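Ticket: Success numbers don't match between eval runs (Plidula sim, kitchen set)
Status: Resolved, one follow-up open
Component: eval harness / wrist view
Priority: was high, now normal

Opening this because I've been going around in circles since lunch and I want it written down before I forget what I tried. I'm rerunning the Camacho policy on the kitchen counter tasks in Plidula, same checkpoint, same 600 episodes as the last report, and I'm getting a success rate that's way under what we put in the draft. I don't mean a wobble of a point or so, I mean the kind of gap where a reviewer would ask if we ran the same model. Training curves look fine. The other kitchen tasks (drawer, faucet) reproduce just fine too. It's only the ones where the policy has to go for something on a plate.

First thing I checked was the checkpoint hash, and yes, it's the right one. Second thing was seeds. I had a nice theory that the new harness reseeds between scenes and the old one doesn't, which would give us different plate placements. I dumped the object poses from both and they match all the way down. So that theory is dead, and I was pretty fond of it.

Update, a bit later. I went and watched rollouts, which I should have done before touching the seeds. What I see over and over in the bad ones is the arm hanging back on the near side of the counter. It starts toward the plate, slows down, and kind of hovers. No collision, no grasp attempt, it just runs out the clock at 400 steps. In the good ones it commits early and reaches right over the edge. So my question became: what does the policy see at step zero that makes it so shy?
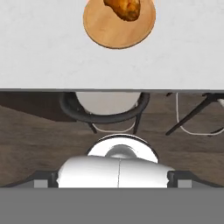 I pulled the first observation for a batch of failed episodes and lined them up with the matching ones from the old logs. In the new ones the plate is sitting right up against the top of the view and the top of it is gone, food included. In the old logs the whole plate is in there with counter showing behind it. Same pose in the simulator, different picture going into the network! The policy was trained on the old view, so of course it's confused. It's getting a big helping of floor and chairs and only the near part of the plate it's supposed to reach for.

So then it was a camera hunt. I diffed the scene configs between the two harness versions and they were identical, which cost me a good hour of doubting myself. The difference was in the Zudari loader. The old harness applied the camera pitch offset after attaching the camera to the gripper. The new one sets it before, and then the attach call quietly resets the rotation to the default. No warning, no log line, nothing. The offset is 6 degrees, and at that distance 6 degrees is plenty.

Fix: moved the offset call back below the attach call (2 lines swapped, that's the entire patch, please nobody ask how long this ticket has been open). Reran the full set. The plate tasks are back in line with the draft, and the drawer and faucet numbers barely moved. I think those were okay all along because the handles sit lower in the view, but I haven't tested that properly, so take it as a guess.

Now the part I'd like us to talk about, because I think it belongs in the paper. I ran the broken camera on the Ramholm baseline as well, just out of curiosity, and it hardly cared. Over 400 of its episodes still finished with the food picked up, close to what it does with the correct view. That's the one we trained with random camera jitter. Camacho never got any jitter, we dropped it to save training time. We've been saying in the draft that the jitter "had no measurable effect", and on a perfectly placed camera that's true, but I don't think we can leave the sentence like that anymore. I'd rather report both columns, aligned and pitched, and let people look.

What's left to do:

Add a check that compares the camera rotation before and after attach and fails loudly if they differ.

Save the step zero observation for every eval episode by default. It's small, and it would have shown me this in five minutes.

Rerun the pitched camera for the remaining checkpoints. I've queued those on the small machine, so they'll be slow.

Closing the main issue. I'm keeping the follow-up open under my name until the reruns are in, and I'll paste the table here when I have it.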